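Progress report, second period
Cloth-handling cell, Riihimäki
Prepared for Hestico by Venla Räsänen, Brostside

Summary

The cell has been running on its regular schedule since the start of the period. We completed 445 folding and wiping cycles against a planned 287. The extra cycles came from moving to an earlier morning start, which freed the bench until 10 a.m. before the other users need the room. One work item is behind: the replacement finger set, covered under Maintenance.

Setup of the cell

The arm stays bolted in the same position as in the first period. We moved the controller off the floor and onto a shelf behind the bench in May, after two faults that we traced to a loose power connector. There have been no faults of that type since the move.

The wrist camera was recalibrated twice. The first calibration was done with the old bracket and had to be thrown out once the new bracket went on. The second one is the one in use. The cable now runs along the forearm with a service loop at the wrist, and the operators check the loop for pinching before the first cycle of the day.

Grip force for cloth is set at 70 on the controller scale. We tried lower values with the thinner cloths and lost too many of them during the lift. Higher values held well but pulled the folds out of line when the gripper let go. The setting will stay where it is until the new fingers are fitted.

Maintenance

Wear on the gripper is the main issue this period. The tip of the right finger has fine cracks and worn patches along its upper edge, and the left finger is slightly scuffed. There are also white marks and specks on the gripper base between and beside the fingers. We have not settled whether these are residue or chipped paint. The base will be wiped down with the fingers off, and anything that stays will be logged as paint damage.

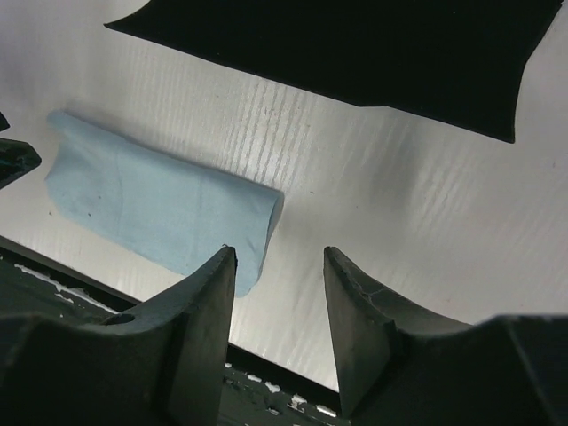 Photo: Brostside / wrist camera, Riihimäki cell

White tabletops remain difficult for the camera. Glare on the surface is bright enough in places to upset the edge detection, and light-colored cloths are affected more than dark ones. We lowered the exposure and turned the overhead lamp toward the wall. Detection got better with both changes but is still not at the level promised in the work plan. A diffuser for the lamp is on order.

The replacement fingers were ordered from Fultovska at the beginning of the period. The first set came with the wrong bolt pattern and went back. Fultovska has confirmed a corrected set at no extra charge – delivery is expected early in the next period. Until then the present fingers stay on, with a visual check at the start and end of each session. If the cracks reach the flat of the tip we will stop work with that finger.

The wrist joint was greased and the mounting bolts were brought back to torque. One bolt had backed out a little and now has thread lock on it.

Budget

Spending is within the approved amount. The bracket cost more than planned and the calibration target cost less, so the equipment line is close to even. We are not asking for any transfer between lines.

Next period

– Fit and test the corrected finger set, then redo the grip force trials
– Install the lamp diffuser and repeat the detection tests on light cloths
– Write up the daily check as a one-page sheet for the operators
– Order a spare wrist cable

We would like Hestico to confirm that the spare cable can be charged to the maintenance line.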